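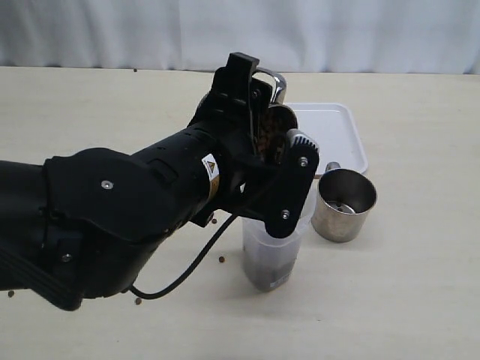
Manual grinder in the gripper, receiving container below, steel cup to the right.

Filed under: Kitchen Automation, Opinion

Grinding coffee by hand is a useful test for household manipulation, more useful than folding towels. A towel forgives a bad grasp. A grinder has to be held against the torque of its own handle, and the load changes every time a bean catches in the burrs. People correct for this with the wrist and don't notice they are doing it.

I have been keeping a rough ledger of chores, sorted by what stops a machine from finishing them. Coffee sits in the middle. The container is rigid, the parts stay where they are put, and the colour of the grounds against pale plastic gives the vision side an easy signal. The trouble is in the contact forces and in the number of hands. Turning the handle is one job and holding the body is another, so a single arm needs either a fixture or a second arm. I count a fixture as help, and mark the chore down for it.

Spilled beans are the other half of the problem. A stray bean on the benchtop is small, hard, curved and inclined to roll, and a flat-plated gripper is a poor tool for it. Most demonstrations stop before the wiping up. I would like to see that part scored.

Sewwandi Marikar disagreed with me on this when I posted the first version of the ledger in April. Her view is that clean-up should be listed as its own chore, as it would be on a shop floor, where the operator and the sweeper are often different people. Fair enough for a factory. In a kitchen it is the same person, usually before breakfast.

The current ledger has 13 chores. I rate two as ready to hand over: loading a known tray and moving sealed jars between shelves. Coffee is not one of them. My threshold is two weeks of daily use with no person stepping in, and I have yet to find a published grinding result that reports anything on that scale.

Next entry is opening a stiff zip-lock bag, which I expect to rate lower.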